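Search this site Search Go

The long life of the small shop

In the town where I live now, Fallon, there are 2 grocery shops on the same street, and I go to both. My neighbors find this funny. For them a shop is a place to buy milk. For me, who came here from far away, a shop was the first place where I learned how people speak to each other.

The older one is called Onau. It stands in a house whose cellar has the year 1684 cut in the stone. The owner told me that the cellar was first for salt, then for apples, and during one bad winter for the family's goats. Today it holds boxes of soap. She keeps her account books from the beginning, and in one of them I read that in a single November she sold 876 candles. There had been a storm, and the electricity did not come back for many days.

The other shop, Fomari, is newer and brighter, and it stays open until ten in the evening. It is there that I meet the nurses after their shift and the students who forgot to eat. They buy what people buy at such an hour – bread, noodles, something salty. I do the same, and I am not ashamed of it.

Snacks for the late hours

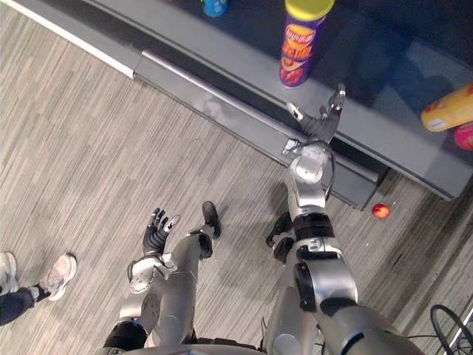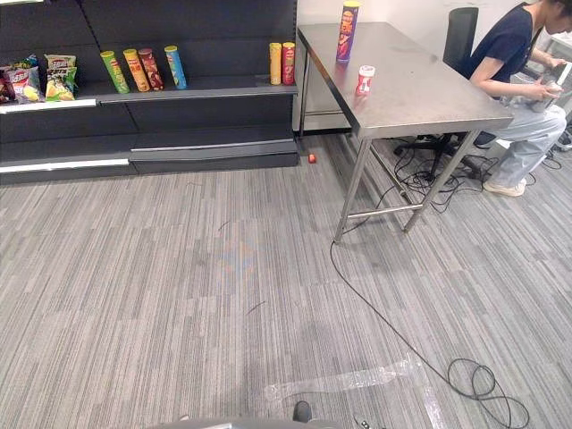
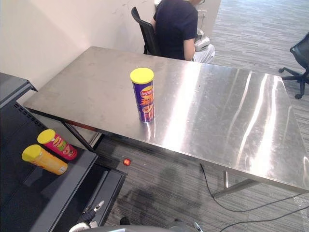
My grandmother, in Mfaume, would not have understood a shop open at night. She bought on credit, and the shopkeeper wrote her name on a piece of cardboard behind the door. When she died, my uncle went to pay what was left. The shopkeeper tore the cardboard in two and gave him tea. I have thought about this tea many times.

At Onau it is still possible to pay at the end of the month, if the owner knows you. She has known me for three years. Last winter, when I came without my wallet, she pushed the bag across the counter and turned to the next customer.

Comments (3)

saltcellar1027: My mother worked at a shop like Onau. The account books went to my sister and she will not lend them.

Hilltop reader: Were the goats really in the cellar? I heard it was sheep.

M.: We had the cardboard behind the door too. Thank you for this.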